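June, morning session

Simulation bench, hand comparison. Today I continued with the coffee task. The Stunero hand (many fingers) is on one side of the robot and the Primside two-prong gripper is on the other. Controller is Mekonnen for both, same gains as last week. I did not change the colour of anything in the model, so old logs stay comparable.

First batch was 173 trials with the fingers. The grasp from above on the rim of the red cup is good, but the wrist comes very near the lid of the machine. I moved the approach point 6 mm to the front and repeated. 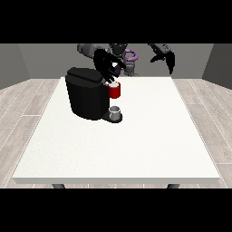 Why not use the two-prong gripper for the cup also? It closes faster, but in our trials the cup turned between the prongs when the wrist tilted, so the fingers stay for this part.

Second batch is running now in the Drernalell queue. I expect over 637 log files, so please do not start another big job before it finishes. The contact friction is still my guess, and I would like to measure it on the real cup.

To do:
- check finger joint limits, 4 warnings in the log
- write the tilt angle in the file name
- ask for the newer Primside model, our centre of mass looks wrong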